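Search this site

Filed under: Diary, Games, What I'm Playing

Wednesday, late

Finished work at 6 and had the game running before I'd eaten. The October update for Gollemness went live this morning and I'd been looking at the download bar on my phone at lunch, which does nothing except make lunch longer. It was a big download. The console had gotten through most of it by itself while I was out, then stopped with a message about storage, so the first thing I did tonight was delete games.

I deleted the racing game I never liked and the demo of the farming one. Then it still wanted more space, so I took off Clevholm too. I felt bad about that. I put a whole winter into Clevholm and my town was in decent shape when I left it. The save is kept online, so it isn't gone, but I know myself and I won't download it again until there's a reason to.
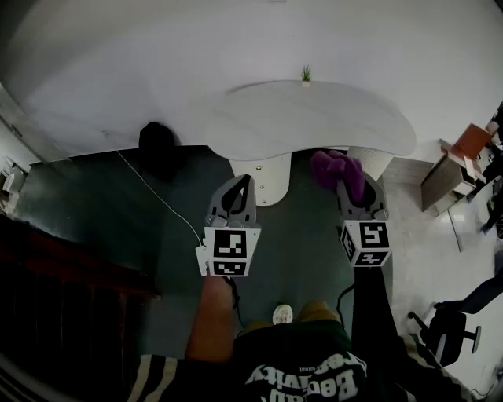
Reading time: 6 minutes

The update notes are long. I read all of them while the last part installed. Most of it is small fixes, things like a door in the salt mine that wouldn't open if you had a lantern out. The main thing is the new region, the Lower Fen, and with it a change to how stamina works. You used to get a full bar back when you sat at a fire. Now you get half, and the rest only if you eat something cooked. I didn't think I'd mind. By the end of the night I minded.

The Fen starts at the old ferry landing, where the rope used to be broken. The rope is fixed and a man there takes you across if you pay him. He asked for 30 coins. I had 3419, so no problem there, though I remember when 30 would have cleaned me out. I've had more money than I can use in this game since spring. The shops sell the same four or five things and I own them all. I was hoping the update would give me something to spend it on, and it does a little. There's a boat builder on the far side who wants a lot for a flat-bottomed boat. I didn't buy it. I wanted to see how far I could get on foot.

Not very far. The paths in the Fen go under when the water comes up, and the water comes up at night. I knew this from the notes and still got caught, standing on a bit of raised ground with reeds all over and no fire. You can wait it out, but the waiting is real time, and it's slow. I went and made eggs and toast. When I came back the water was starting to go down and something had eaten my pony's feed.

I died 2 times before I found the first camp. The first one was a fall off the causeway and my own fault. The second was the new enemy, a kind of heron with a man's walk. It stands still for a long time and you take it for part of the background. Then it covers the distance much faster than you'd think from the legs. I ran out of stamina backing away from it. That's where the new rule hurts. I had rested at the ferry fire but had nothing cooked on me, so I was walking around with half a bar and hadn't noticed. There ought to be a sound or some color change. The bar just sits there short.

After the second one I went back across, bought flour and onions, and cooked a whole stack of flatbread at the ferry. It took a while because you still can't cook more than one at a time. People have been asking for that since the game came out. It isn't in the notes.

With the bread it went better. I got past the heron by going wide on the left where the ground is firmer, and found the camp behind a fallen mill. There's a woman there who sells lamp oil and tells you the story of the mill if you keep pressing the button. I liked that part. The writing in Gollemness has always been better in the side talk than in the main story. She says her brother moved the grindstone by himself on a bet and then never spoke about it again. I don't know if it leads to a quest. I marked her on the map in case.
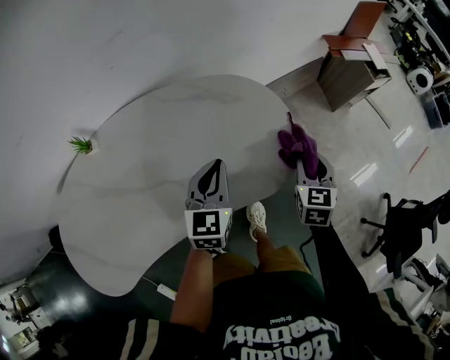

Took the oil and kept going north until the tower came into view. I could see a light moving in the top window, so somebody is in there, or something is. The door was locked from the inside. I walked all the way around it and tried the climbing hook on every ledge. The hook catches on one of them and then lets go, and I can't tell if that's a bug or if I need the better hook. I've written it down to try again.

The controller was a nuisance all evening. The left stick drifts. It's the Gumside one, the one with the rubber grips, and I got it because my hands sweat with the regular kind. The grips are fine. The stick has been pulling up and to the left for weeks, and on a narrow causeway over deep water that matters. I raised the dead zone in the settings and that helped, but then small movements don't register and aiming the bow gets jumpy. I may try cleaning it this weekend. If that doesn't do it I'll go back to the one that came with the console, sweaty or no.

I looked at the message board for a bit before bed. People are split on the stamina change. Some of them say it makes the cooking worth something for once, and I can see that. I had flatbread in my bag for the first time in months. Others say it's busywork, and I can see that too, after making the stack one piece at a time. A few people had finished the Fen already, which seems fast for a weekday. I closed the page when I saw a heading about the tower.

There's also talk about Engelbrecht, the card game the same studio has been making on the side. It's supposed to have a test open before the end of the year. I signed up. I don't expect to get in, I never get into these. The old cards you find around Gollemness are meant to be from it, and I've been picking them up since the beginning without knowing they were for anything. I have most of the bird suit. None of the wheels yet.

Other than that not much today. It rained in the morning and cleared up. I have to call about the heater. I need to move the console off the carpet, too, because the fan was loud again tonight and I don't think the carpet is good for it. The shelf under the TV is deep enough if I take the books out.

Plan for tomorrow: buy the boat. I don't know why I was being stubborn about it, I have the money. Then go around the east side of the tower by water and see if there's a landing. Cook first. Bring the long bow and leave the shield behind, it's too heavy now with half a bar, and check the ferry man again in case he has anything new to say after dark.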